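Kivier Table Service Kit: Pre-Acceptance Safety Inspection
Site: Fimham Demonstration Room
Unit under review: Kandine arm with Obi two-finger gripper
Form 187, August

Section A. Power and Enclosure

A1. Main disconnect labeled and within reach of the operator. PASS
A2. Emergency stop halts all motion from any position. PASS
Comment: Tested at both the wall station and the handheld station. The handheld cord is short for the room and should be replaced before handover.
A3. Controller enclosure closed and latched. PASS
A4. Cables secured away from walking areas. CORRECT BEFORE USE
Comment: The supplier's clips were not in the box. Replacements are on order under part 1073.

Section B. Arm and Base

B1. Base bolts tightened to the supplier's chart. PASS
B2. Joint covers free of cracks. PASS
B3. Speed limit set for shared work areas. PASS
Comment: The limit must be locked with the supervisor code. The default code was still active on arrival and has been changed.
B4. Floor marking in place at 800 mm from the table edge. NOT DONE
Comment: The reviewer accepts temporary tape during the trial period only.

Section C. Gripper and Tabletop Handling

C1. Finger pads seated and free of tears. PASS
C2. Linkage screws checked for tightness. PASS
C3. Grip force set to the lowest level for clear containers and tableware. PASS
Comment: The force setting returned to the factory level after a restart. Kivier has been asked to supply a correction in writing.

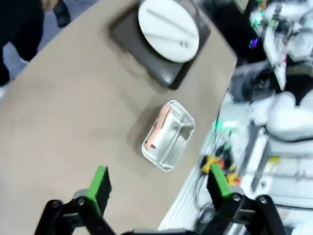

C4. Wrist camera lens clean and bracket tight. PASS
C5. Operator instructed to keep hands clear of the fingers while the arm is enabled. PASS
C6. Spare pads supplied. CORRECT BEFORE USE
Comment: The contract calls for 2 sets. One was received.

Section D. Result

Conditional acceptance. Items A4, B4 and C6 are to be closed before the kit is used without a reviewer present. Item C3 is to be repeated after any software update.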